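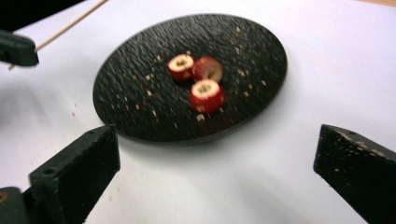
Cut apple pieces on the round black board, white base underneath.

Trerik Fruit Skewer Set

README, version 2

Overview

The Trerik Fruit Skewer Set covers one small kitchen activity: putting short cylindrical pieces of fruit onto a thin wooden skewer over a round dark plate. It contains 1432 stills and a table of notes, one row per still. The material was put together in November for work on food recognition, portion layout and the state of prepared food on a serving surface.

The subject is the food and the things directly under it. Labels describe pieces, skewers, plates and debris. Hands and tools have no labels in this version.

Contents

stills/ all images, grouped by session
notes.csv one row per still
labels.csv one row per labeled item
sessions.csv one row per session, with fruit type and surface
CHANGES plain text, newest entry first

There are 76 sessions. A session is one plate and one batch of pieces. Stills from one session share a prefix, and the prefix is the key used in all three tables. Keep sessions whole when splitting the data. Neighboring stills look very much alike, and a split by still will put near-copies on both sides.

Food pieces

Apple is the main fruit. Pieces are short chunks with the skin left on around the side and the flesh exposed at the ends. The core is out in most batches, which leaves a hollow in the middle of the cut face. The hollow matters for labeling because it can be mistaken for a hole made by a skewer. Use the following values in the column "center":

open: a hollow is visible
closed: flesh runs across the center
skewered: a skewer is seen entering or leaving the piece
unknown: the cut face is turned away or too blurred to judge

A piece near a skewer is not "skewered" unless contact can be seen. Annotators had the most trouble with this rule, and the Higuchi review pass changed 30 rows because of it.

The column "pose" takes "upright" for a piece standing on a cut face, "side" for a piece lying on its skin, and "other" for anything leaning on a neighbor. Overlap between pieces goes in its own column and does not affect pose.

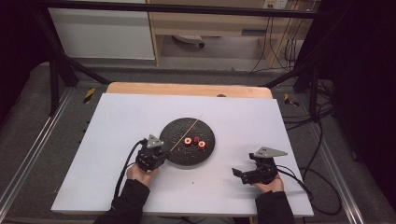 Skewers are labeled separately from food. Each one gets a line from its highest visible point to its lowest visible point, and the flag "crosses_rim" is set when that line passes over the edge of the plate. Where part of the skewer is hidden, draw the line through and set "occluded" to yes. Do not guess where a hidden tip ends.

Surfaces

Two layers are recorded for every session. The upper layer is the round piece holding the food. It is dark, with a textured top, and is called "plate" in the tables even where older notes say "board". The lower layer is the white board on the tabletop. The word "board" on its own always means this lower layer in version 2.

The dark top shows glints that shift with the viewing angle. These were a frequent source of false debris labels. A mark that follows the texture of the surface is treated as glare.

Debris

Small crumbs and flakes are labeled as areas, not as single items. Draw one outline around a patch and enter a density of low, medium or high. Material is left as "unspecified" unless the fragment is large enough to identify, as pale bits of fruit and pale bits of wood are hard to separate at this size. Specks on the white board go in a separate area from specks on the plate.

Color

No color correction has been applied. The same skin can read as bright red in one view and as orange in another, and cut flesh ranges from cream to strong orange. Do not use hue alone to assign fruit type. The value in sessions.csv comes from the prep sheet and takes priority over what the still suggests.

Views

Each session has close views, taken low over the plate, and wide views, taken from above. Close views show the cut faces better but are more often blurred. Wide views are better for layout and for the full line of the skewer. The column "view" holds "close" or "wide". Stills from the two views are not matched in time, and row order should not be read as the order of events.

Known problems

Session prefixes containing "zm" were renamed after the Zomen import. The old names remain in CHANGES.
Blur is marked by eye as yes or no. There is no measured score.
Debris density was set by more than one annotator and is uneven between sessions.
Some sessions end before any piece reaches the skewer. They are kept, with "complete" set to no.

Tools

The tables open in any spreadsheet program. The Rolo viewer reads labels.csv directly and draws outlines and skewer lines over the stills. Viewer builds made for version 1 will load the files but ignore "crosses_rim".

Reporting errors

Send the session prefix, the row number and the proposed value. Corrections to labels go into the next version. Stills are not edited or replaced.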